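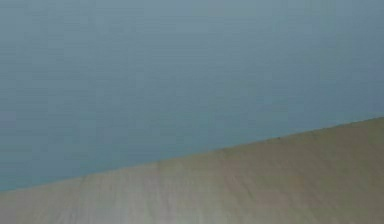
Search notes and handouts Go
5 min read
Print this page | E-mail this page

Speaker notes: Keeping a family recipe when nobody wrote it down

(Wait for the coffee line to settle. Say thank you to Awuor Kashindye for the introduction, and for finding me a stool.)

Good morning, and it's so nice to see the room this full. I'm going to start with my aunt's bean stew, and I apologize if you came in hungry. She made it all through my childhood, every rainy May that I can remember, and when I finally asked her for the recipe she said, "You cook it until it smells right." That was the whole recipe! I wrote it on the back of an envelope and I still have it.

So today I'd like to talk about getting those dishes out of people's heads and hands while we can still sit in the kitchen with them.

First, cook with the person. Please don't just interview them over the phone. When Faraji Odera and I started the Muriithi kitchen notebooks we did the phone thing for months, and we got lovely stories and hardly any quantities. People leave out what they do without thinking. My aunt never mentioned salting the onions, and she'd been salting them all her life.

(Pause. Somebody usually has an onion story. Let them tell it.)

Second, measure behind them. Weigh the flour bag before and after. If they use a favorite cup, fill it with water and pour that into a measuring jug once they've sat down. Be gentle about this, some cooks feel they're being tested.

Cook it 2 times at least. The first time you'll be talking and eating, and your notes will be a mess, mine always are. Then try it at home by yourself, and call when it goes wrong.

Third, write down the words they use. If she says "until it sulks," put "until it sulks," and then add your own minutes in brackets.

(Read the Tustumano dumpling page here, the long version if we're running early. Skip the Stollano bread, it takes forever.)

A word on storage. Paper copies, please, in more than one house. Plirkton, the notebook I like, costs 99 cents at the shop by my bus stop and takes pencil well.

Questions, then the sign-up sheet for the fall cooking days. Remind them to bring an apron and a container with a lid.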